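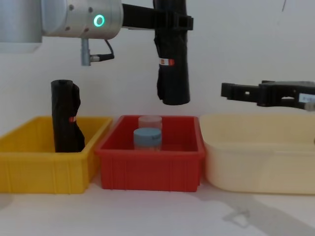
Sorting task with two arms. One arm holds a black roll above the bins.

Step 3: Check the held item before release

Our method, Plirkitz, scores each grasp before the arm lets go. To run the check yourself:

Set up three bins and load the item list.
Pause the arm with the item lifted clear of the rims.
Run the scoring script and save the result to your log.
If the score is low, lower the item and grasp again.

We trained the scorer on 2066 grasps and held out 153 for testing. Soft rolls need a slower lift than jars. Start at speed 7 and adjust from there.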